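Hotgate Double-Wall Postal Box, Medium

Sold flat in bundles of ten

I've been packing orders for this little shop for years now, and the Hotgate medium is the box I reach for most. It's plain brown, it's sturdy, and it doesn't sulk when you stack things on top of it. We used to sell the Kandmont one, which was cheaper by a few pence, but the corners went soft in our damp stockroom every November and I got fed up with replacing people's mugs.

It suits books, candles, boxed gifts and small kitchen bits. If what you're sending already comes in its own carton, drop it in upright, see how much space is left at the sides, and fill the gaps with paper.

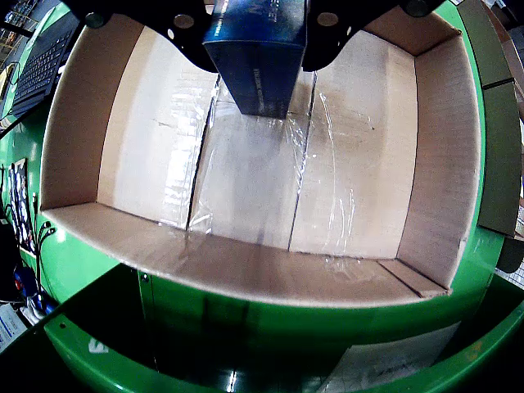 Tape is where most people go wrong, I think. One strip along the bottom seam is fine for a jumper – for anything heavier I do the full H, with a strip over each short edge as well. I use the Awwad paper tape (we sell that too, in the 900 roll cases if you're a big sender) and it grips well even when my hands are cold and I've put it on wonky.

You can use the boxes again, by the way! I've had one come back to me three times with different labels on it. Just peel the old label off or cover it up properly, or the courier will send it somewhere silly.

If you're sending more than one parcel to the same address, have all the boxes open next to each other before you start filling. I resisted this for ages and it's so much quicker.

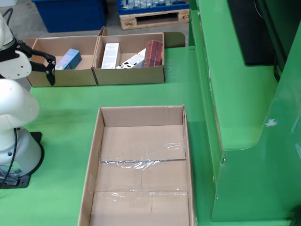
Ordering and delivery

Product code: 983
Bundles per pallet: 163
Made by: Mandetti

Orders in before noon go out the same afternoon. Pallets take a bit longer, so drop me a message first if you need one in a hurry. If you want 2000 boxes or more, ask me for a price, as I can usually knock something off.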